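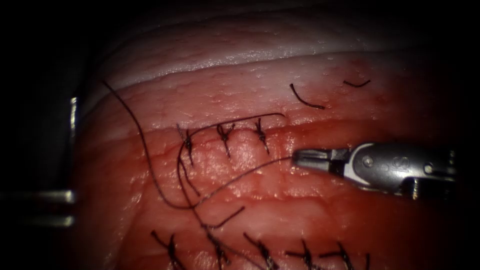
What happens to the first assistant when the robot does the stitching?

Posted by Dehua Pan in Theatre and Surgical Staff, 20 Jan 2022

Hello all. I've been a surgical first assistant for a good long while, mostly open work, and for much of that time a fair bit of the closing has come to me. Our hospital is moving two lists over to a robotic system and we've been told, very nicely, that "roles will be reviewed". I've had one afternoon with it in the skills lab at Stondari and came away impressed and slightly glum. The surgeon sits across the room with their head in the console, and I'm left at the table wondering what my hands are for. Has anybody been through this already? Did you lose skills, or hours, or just get used to it? And is it worth asking for console time myself, or will they laugh at me?

Tanveer Soomro

Oh Dehua, I felt exactly the same, so first of all have a cup of tea! We changed over at Dradier a few years back and I did sulk for the first month or so (my husband will confirm it). The stitching does mostly leave you, I won't pretend otherwise. 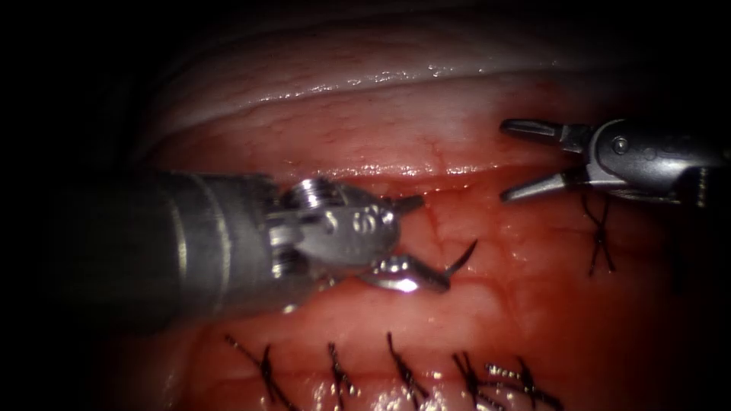
But plenty comes the other way. You're the one at the bedside, so docking the arms, swapping instruments, passing needles in and getting every one of them back out again is yours, and a surgeon who can't see the patient's face or the drip stand leans on you far more than they used to. I talk twice as much as I did in open theatre. We had to learn to say everything out loud — "needle coming in", "needle out", "arm two is close to the knee" — and it felt daft for weeks and now I do it at home when I'm unloading the dishwasher.

As for hours, mine stayed the same. Two colleagues did move to other lists, one because she wanted to and one who wasn't really asked, and I think that could have been handled more kindly. Get the review in writing, and ask who covers the open lists, as that's where your closing practice will come from.

Eyvindur Lund

depends on your hospital. ask your union rep

Boyang Kang

I run the practice sessions for our theatre staff, so I'll stick to the console part. Nobody should laugh. We give every assistant five sessions, and I'd push for the same. They don't make you an operator, and you won't be let near a patient with it, but you'll understand what the surgeon is waiting for. 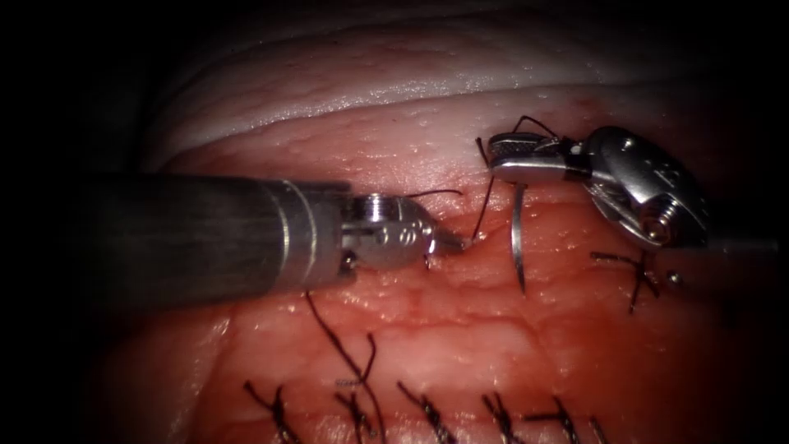

Most people find the first session frustrating, and experienced hands find it worse than the trainees do, I'm sorry to say. On our system you can't feel the pull of the thread, so you have to judge it by eye. Have a look at how the needle is held by the right-hand jaws there, near its upper end with most of the curve hanging free, and the thread going across from the tissue by the left tip. Someone who has sutured by hand for years keeps waiting for a tug, and it doesn't come. Go slowly, watch the thread, and expect to snap a few. We had 27 people through last year and the ones who'd closed by hand caught up very quickly once they stopped expecting to feel it.

One more thing, do ask for the sessions to be in paid time. Ours weren't at first and it caused a lot of bad feeling that took until the following January to put right.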